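How to Store Work Gloves So They Last

Work gloves usually wear out from bad storage before they wear out from use. Damp gloves thrown in a bucket go stiff, and the seams rot. The steps below suit leather, coated and fabric gloves.

What you need

A stiff brush
Mild soap
Clean rags
Leather conditioner
A rail or a row of hooks

Step 1. Brush them off
Keep the gloves on and brush each one over a trash can. Work between the fingers, where grit collects.

Step 2. Wash
Fabric and coated gloves can go in lukewarm water with a little soap. Rinse until the water runs clear. Wipe leather with a damp rag only.

Step 3. Dry
Pull the fingers out straight and hang the gloves cuff down. Leave fabric gloves for 16 hours and leather for 37. Keep them off radiators and out of direct sun.

Step 4. Condition the leather
Rub in a thin coat with a rag and bend each finger a few times. Wipe off the extra. Do this every 4 weeks in the busy season.

Step 5. Check for wear
Look at the fingertips first, then the base of the thumb. A split seam can be sewn with waxed thread. Throw out any glove with a hole in the palm.

Step 6. Hang them up
Set the hooks 155 cm from the floor if adults will use them. Store pairs together and mark the cuffs with the size.

Posted by Colin Pickering, 3 September 2023 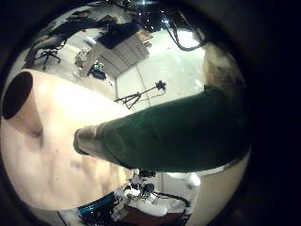
Creases and small dark specks on a pale surface, next to dark green fabric with a worn tip.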